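Akville kitchen arm

README, last updated 2022-09-06

Files for the home-built arm we are putting together in the Akville workshop. Everything is tried in the simulated kitchen first, and the real bench copies its layout. The task so far is to pick a small round item off a plate and put it in the microwave, with the door already open.

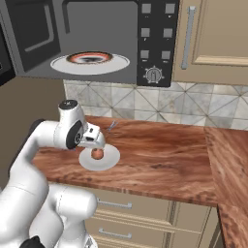
Episodes run for 800 steps and are saved every 21 runs. If the gripper closes too early, lower the approach speed to 70 in the Meng settings file and start again. Don't change the wrist limits.

Known problems: the arm can clip the open door on the way up. Closing the door is not done yet.

Licence: free to use and change. Please keep the Illberg name on the joint files.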